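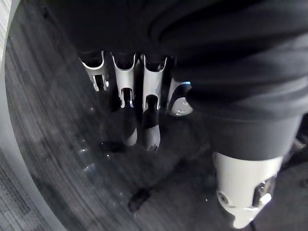
4.2 Living with a shiny surface

When we first sat down with the 16 households in Kakakhel, we expected to talk mostly about scratches, because scratches are what the furniture stores talk about and what the care leaflets warn against. The talk went somewhere else almost at once. People wanted to tell us about looking. A dark, glossy top such as the one in Figure 4 behaves almost like a mirror, and those who own one find that they are forever seeing two things at once, the top itself and whatever happens to be above it. One woman told us that she had bought her dining table for its color and had then hardly seen the color again, what with the ceiling lamp, the curtains and the faces of her grandchildren always lying across it. She said this fondly, we should add, and she would not have swapped the table for another.

The diaries bear this out at greater length than we can do justice to here. Among the 2985 entries there are a great many that have to do with light, and they are often the longest and most carefully written. A keeper would note that the table had been wiped after breakfast and looked perfectly fine, and then that the afternoon sun had come in low through the side window and every stroke of the cloth stood out in long gray arcs. Several keepers learned to put off the real cleaning until that hour, when they could see what they were doing. Others went the opposite way and drew the blinds, which struck us as a very sensible arrangement for anybody with guests on the doorstep. July was the hardest month in this respect, with the windows open, the dust coming in from the road and the evenings staying bright until well after supper.

Fingerprints deserve a few words of their own. Owners of pale or matte tables in our study rarely mentioned them, while owners of dark glossy ones returned to them again and again, sometimes with real exasperation and sometimes with a sort of affection. A father of two kept a small running record of the handprints at the end of the table where his younger daughter ate, and noticed over the months that they were creeping inward as her arms grew longer. We had not asked for anything of the kind and were delighted to receive it. Samina Talpur, who read through the diaries with us, marked the passage as one where a cleaning task had quietly turned into a way of keeping track of a child, and we have followed her reading in the coding.

As for the cleaning itself, the methods varied more than the results did. Most households used a soft cloth, slightly damp, followed by a dry one. Two swore by the Braladex cloth and one had given it up after a month, complaining that it left lint (another keeper in the same building had the same cloth and no lint at all, so we draw nothing from this). Those who owned a Rostia table had been given a printed sheet telling them to wipe in straight lines from end to end. Nearly everyone wiped in circles anyway, as their mothers had done, and went over the top a second time if the circles showed. Vinegar came up often in the interviews and seldom in the diaries, and we suspect it is something people feel they ought to use.

There is also the matter of what gets put on top. Tablecloths, runners and place mats were more common on the glossy dark tables than on any others, to the point where four of them were almost never bare. Notburga Wyss has described something close to this in her work on front rooms, where a piece bought to be seen ends up covered so that it may stay worth seeing, and her account helped us a good deal with our own. Our keepers, however, spoke of the cloth coming off as an occasion in itself. It came off for birthdays, for visits from far away, and in one home for no reason beyond a candle and its reflection on a rainy evening. We come back to these uncoverings in Section 4.3, together with the older tables that had lost their shine and were being used quite differently by then.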